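Automating the return bench: notes after one quarter

November 23, 2018

Most of what I have written on this blog concerns the cell itself. A few readers asked for the other half, meaning what happened to the jobs, so this post is mostly about that.

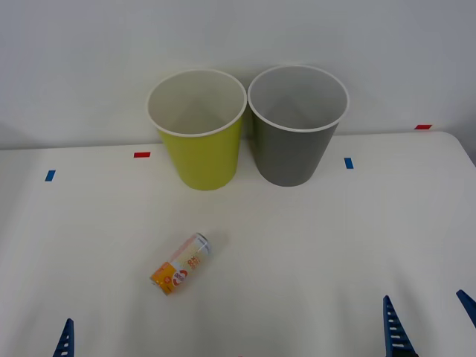 The return bench at Travau was a manual station until July. Mixed drinkware and empty containers came back from the tasting rooms in totes. Two people per shift emptied the totes, stood up whatever was lying down, separated paper from metal, and passed everything to the scale. The work is light. It is also repetitive, and it involves a lot of reaching across a table at the wrong height. The bench had the highest request-to-transfer count in the building for as long as I have worked there.

The station now has two arms with soft blue fingers, mounted at the front of a white table. The fingers are the ribbed, fin-shaped type that bends around whatever it touches. We tried parallel steel jaws first. They were more repeatable on cans and useless on paper cups, because the force needed to hold a can through a fast move was enough to crease a cup wall. The soft fingers grip less precisely and damage less. With a mixed stream I will take that trade.

Positions on the table are marked with small strips of red and blue tape. This gets questioned by every visitor, because the vision system does not use them. The operators do. When somebody resets the table by hand after a stop, the tape gives them a reference they can see from where they stand. An early version of the procedure gave the same information as distances from the table edge. People followed it correctly and took far too long. The tape went down in the second week and the written distances were deleted from the procedure.

What the arms do well

Upright cups are easy. The rim is a clean oval to the camera, the taper is consistent, and color makes no difference to the grasp. Yellow-green and gray cups of the same shape use the same approach. Two cups standing nearly in contact are harder, as a finger has to go between them or one cup has to be taken from the far side. The planner picks the far side by default. If that path is blocked, it asks for help.

Cans on their side are the other frequent case. The grasp depends on the orientation of the long axis, and a can lying diagonally to the table needs a wrist rotation that uses up a good part of the available range. The printing on the label is ignored. We segment on outline only, after a trial in which a model that used label features became very confident about cans and very poor on any design it had not been trained on.

What the arms do badly

Crushed items, nested cups, and anything with liquid left in it. All of these go to a person. During the first month the cell sent 38 items per shift to the exception tray. The figure is now 13. I don't expect it to reach zero and have stopped planning for that. Somebody has to be near the bench, and the job should be designed on that basis.

What changed for the people

The original proposal, written with the integrator (Deltura), listed the saving as two operators per shift. I signed off on that sheet and I think now that it was the wrong way to state it. One of the two positions moved to outbound packing, where there was an open vacancy on both shifts. The other stayed and turned into something else.

The person who stayed is called a cell operator. The duties are clearing the exception tray, resetting the table, inspecting the fingers for tears at the ribs, and labeling the failed grasps in the log. The last item was added at the operators' request. They had been keeping their own notes on paper about which failures repeated, and those notes were better than our automatic fault codes. We had one code, "grasp lost," covering at least four different events. The operators had separate names for each. Their names are now in the software.

Training took 26 hours per person, including the safety portion. We had budgeted for less. The overrun came from recovery after a stop: which arm to move first, how to tell whether the controller still believes it is holding something, and when it is safe to reach in. I would put recovery at the front of the course next time and leave the overview of the vision system for the end, or skip it.

Pay grade went up one step. This was not in the proposal either. It was raised by the shift leads in September and took until last week to settle, so for most of the quarter people were doing a higher-graded job at the old rate. If you are planning something similar, settle the grade before the arms are bolted down.

The pace complaint

Under the manual process, the two operators set their own speed and talked while they worked. The new station has one person and a machine that runs at a constant rate. Several people told me that the work is easier on the shoulders and more tiring in general. I had no measurement for that and was inclined to set it aside. We then tried running the cell at 70 percent of its rated speed for two weeks. Throughput at the end of the line did not change, as the scale downstream was the limit the whole time. The complaints dropped off. We kept the lower setting.

The single-person arrangement is still a problem. The bench is at the far end of the room, and the outbound packing line is on the other side of a partition. We have asked for the partition to be moved. Facilities has it on the list for the winter shutdown.

Next steps

The Plotholm site gets the same cell in the spring, with the Cadwaladr conveyor in place of totes, so the infeed will need new work. Two of our operators are going over for the commissioning period to run the recovery training. I will post the revised exception categories once they have been through them, along with the finger wear data, which needs another month before it says anything useful.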